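Milto Home Boards > Kitchen > Storage & Tidying
Thread: chopsticks + spoons on the table - caddy or drawer??
Views: 2356

rostami_l
Posts: 338

Quick one, typing this while rice is on. We need to settle the chopstick situation before my mother in law comes in June. Everybody in this house has an opinion and none of them wash up.

Background: long skinny kitchen, table is right outside the sliding door, so stuff migrates. Drawer is by the stove and already jammed with foil, peelers, rubber bands, takeout soy. So the eating stuff lives out on the table in a holder. My husband hates it. I like it. Kids don't care but they never put anything back matched.

Options as I see them:

1. Leave as is. All the long things stand up together in the one tan holder, chopsticks and spoons mixed, it sits on the checked tablecloth and whoever's eating grabs what they want. Zero effort. Looks kinda messy and the black ones end up with the wood ones.

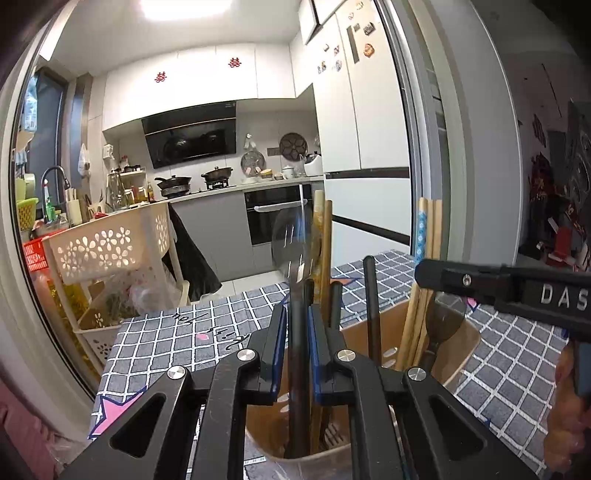

2. Same holder but sorted. Spoons on one side, chopsticks other side. Tried before, lasted maybe a day and a half.

3. Clear out the drawer and lay them all flat in a tray. Selleo has a bamboo one that expands but I measured and the drawer is too shallow at the back, there's a pipe.

4. Tall crock by the stove. Then you have to walk around the table to get one every single meal.

What do you all do? Mostly interested in people who eat with chopsticks daily, not twice a year.

- Ladan

kettle_on_again
Posts: 1222

Option 1. If it's on the table it gets used. Every time somebody moves the chopsticks into a drawer in my place we end up using the same 2 pairs off the dish rack and the rest never come out.

Wouldn't bother sorting. Life's short.

drawerperson
Posts: 41

Going to be the bad guy. Drawer. Open holders collect dust and grease, and if you're frying with the door open it all drifts over. Run a finger along the rim of any caddy that's been out a month. Sticky.

Also things standing up next to a dinner table get knocked over. Ask me about the tea incident.

kettle_on_again

Dust on something you use three times a day? Come on. It doesn't sit long enough.

drawerperson

The ones at the back do. Nobody rotates. You pull from the front, wash, put back in front, the back row has been there since winter. Seen it in my own parents house so don't tell me.

noodle_dept
Posts: 97

drawerperson is right about the back row, wrong about the drawer. Drawers are worse for wood. No air. I lost a whole set of bamboo ones to black spots, they went in a tiny bit damp and I shut the drawer and left for a long weekend. Smelled like a basement.

Upright with holes in the bottom is the way to go. Restaurants do it like that for a reason.

What I'd change is pulling the spoons out. Soup spoon bowls are wide and they shove everything sideways so the chopsticks lean and splay and it looks like a mess even when it isnt. Two holders, small one for spoons.

rostami_l

Two holders on a table that size, he'd move out.

The holder does have holes so air isn't the problem. It's more the look, and the pairing. You reach in and get one thick one and one thin one, every time. Half the fighting at dinner is somebody digging for a match.

gus_in_flat_nine
Posts: 12

just buy all the same kind. one pack, identical. then any 2 sticks are a pair and you never match anything again. did this after my roommate moved out and took half of each set somehow

kettle_on_again

This is the best answer in the thread and I'm mad about it.

noodle_dept

Only works if everyone likes the same weight. My wife uses the thin lacquer ones, I can't hold those with noodles, they slide all over. Kids need short ones. So now you have three identical packs mixed together and you're back where you started.

drawerperson

Tray with three slots. In a drawer. Solved.

noodle_dept

She SAID there's a pipe.

rostami_l

lol. There is a pipe.

Not getting rid of the patterned ones either before anyone suggests it. They were a present. The plain dark ones I don't care about, those can go.

Prultitz_fan
Posts: 5

We have the Prultitz hanging rack, it goes on the backsplash rail. Chopsticks in one tube, spoons in the next. Off the table completly. Drips in the sink if you hang it at that end. Only downside is the tubes are narrow and you need a bottle brush to get down in there.

rostami_l

No rail and I'm not drilling tile, we rent. Also backsplash is where the round tray and the cutting board lean, theres no room to hang anything there without moving those and then where do THOSE go. You see how this goes. Move one thing and the whole kitchen has to move.

kettle_on_again

Story of my life. I moved a toaster in spring and ended up repainting.

Halfmoon_Bea
Posts: 204

Skimmed so sorry if this was said. What about a lid? There's upright boxes with a flip lid, Lehtinen does one, fairly plain. My aunt has it on her table. Keeps the grease off and visitors don't see the jumble.

Con - you have to be strict about drying first. Lid closed on wet wood is the same deal as the drawer.

noodle_dept

Yeah no. Lid = drawer but taller.

drawerperson

Lid is fine if people dry things. Do people in this thread not own a towel??

rostami_l

I own a towel. I don't own people who use it.

OK so I went and tried option 2 properly after lunch, took five minutes. Took everything out, wiped the inside, wiped the cloth under it. Then put back a lot less. It already has two compartments, which I'd basically stopped noticing because it was so stuffed. So no second holder needed noodle_dept.

Cut it down to what we use. Mixed, but not crammed, so you can see the pairs. One spoon each side for now. Spares went in a bag in the cupboard. Put it in the middle of the table and left the rest of the kitchen alone, cart and pots and the mop and everything, not today's problem. Looks way better allready:
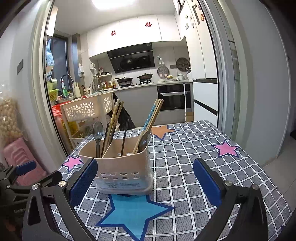

How do you stop water from collecting at the bottom of a holder?

Put everything away dry if you can, and if you can't, stand the holder on a folded dish towel for an hour after washing up so the drips go through the holes and into the towel. Then move it back and hang the towel up. I was asked that by DM and figured more people would want it. A saucer under it works too but you have to remember to empty it, and I don't.

Anyway going to see how many days this lasts.

kettle_on_again

Oh that's a big improvement. Fewer things was the answer the whole time. I take back "wouldn't bother sorting" but only a little bit.

Stars on the tablecloth are cute btw.

rostami_l

Ha thanks. Wipe-down, best thing I ever bought for that table. Soy sauce comes right off.

drawerperson

Better. Still open to the air. Still ten steps from a wok. I'm keeping my opinion.

Halfmoon_Bea

I'd put both spoons on the same side? With one each side I'd be forever grabbing the wrong thing. But if there's only a couple in there I guess it doesn't matter.

rostami_l

Went back and forth on that. With both on one side it leaned. Spread out it stands better, seems to me anyway. Might swap again by dinner.

noodle_dept

Good call on the spares in a bag. Make sure the bag's not sealed if there's wood in it. Paper bag or just leave the top open.

gus_in_flat_nine

how many do you keep out? we're 2 people and i feel like i need way more than 2 pairs but maybe i dont

rostami_l

One pair per person and one extra for serving is where I'm trying to land. Not there yet, the kids keep pulling odd ones out of the dish rack. For two people I'd do three or four pairs. You wash them anyway.

gus_in_flat_nine

ok doing that. putting the rest in the camping box

Prultitz_fan

Serving pair should be a different color or longer IMO. Otherwise somebody eats with it by accident and then theres a whole discussion at the table.

kettle_on_again

We use the long cooking ones for serving. Tie a bit of red thread round the top. Thread comes off in the wash eventually, you tie another one.

drawerperson

Thread in the wash. Great. Hygeine thread.

kettle_on_again

You must be so much fun at hotpot.

drawerperson

I bring the good beef so they put up with me.

rostami_l

OK update, 7 pm. Dinner done. Husband looked at it, said "where did the other ones go", I said cupboard, he said huh. I'm counting that. Youngest put his back in the holder tips down, unwashed, so new problem. Handles up tips down is how we've always stood them but now I'm wondering if that's wrong too.

noodle_dept

Tips up dries better. Tips down means people grab the handle and don't touch the part that goes in your mouth. I go tips down once they're dry, tips up in the rack. Both sides will yell at you.

Halfmoon_Bea

Tips up, always. Wash your hands before you set the table.

rostami_l

And here we go again. Starting a new thread for that one, my tea's getting cold. Somebody remind me in June to report back on the mother in law.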